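Re: [home-robotics] Plindico room packs - worth the money?
From: Joar Halvorsen
Date: Mar 28, 2018

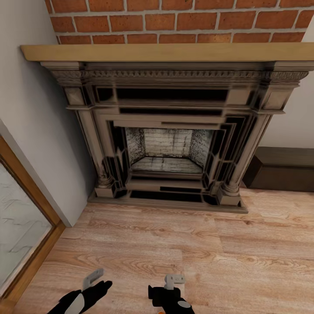 Hello Alvar, and hello to everybody who wrote to me off-list after his question went out. I'm sorry to be so slow with this, but I wanted to put in a proper stretch with the living room pack before I opened my mouth.

Alvar Hellström wrote:
> Has anyone here paid for the Plindico simulated rooms? We have
> the Brivard two-arm model running nicely over a plain gray floor,
> and I'd love to give it a real house to work in. The pack is $212
> for a single seat, and I can't tell from their web page whether
> the rooms are any good up close or just pretty from the doorway.
> Also, is the support any use?

Well, I bought it with my own money, so take this as one customer's opinion. Up close, I'm very fond of it! The fireplace room is the one I load most, and the brick over the mantel is what sold me, with the color wandering from a deep terracotta to something nearly salmon (my wife walked past the monitor and asked whose house it was). The carved band under the shelf is done nicely too, and there's soot on the pale bricks at the back of the firebox. The floorboards have knots and a swirling grain, which I like for testing anything that has to find a small object on a busy background.

Now for the grumbling. You get the architecture and a few bits of furniture, and that's your lot. The firebox comes bare, so if you were hoping to practice stacking logs you'll be modeling your own, or buying the Engström household set on top, and that's another $200. I also had a miserable evening with the low dark cabinet to the right of the fireplace. It looked fine, but its collision shape stuck out well past the wood, and my right arm kept stopping short of nothing at all. I wrote to support, half expecting silence, and had a corrected file two days later with a very kind note. They say the fix will be in the regular download in May.

As for your Brivard model, it dropped straight in for me. You will want to check your units before you do anything else - mine arrived at the size of a barn, and I'll admit that was my own export setting.

If the price stings, Rendmont lets you rent rooms by the month. I tried theirs over the winter and found the surfaces rather flat, though the kitchen was decent and may be all you need.

I'm happy to send you my scene settings if you'd like them, Alvar. Just write to me directly so we don't clog up the list.

Warmly,
Joar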